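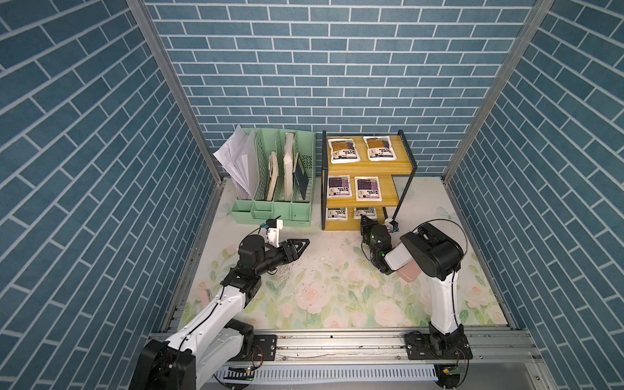
## Paper garlands: questions we receive often

**Which paper is good for the Starlow garland?**
Please use card of medium weight. Very thin paper curls after one night, and very thick card breaks at the fold.

**How long is one garland?**
The pattern gives 17 stars on 575 cm of string. If your window is small, make only 10 stars and cut the string shorter.

**Can I sew the stars and not glue them?**
Yes, many customers do it. Choose a long stitch -- a short one makes too many holes and the paper tears.

**My glitter falls off. What did I do wrong?**
Probably the glue was already dry in some places. Work on one star at a time.

**Is the Bradow pattern included in the Ovetti kit?**
No, it is sold separately. The kit has 50 sheets, so you will have enough paper for both.

**When do you send the November orders?**
We pack them every morning before 10.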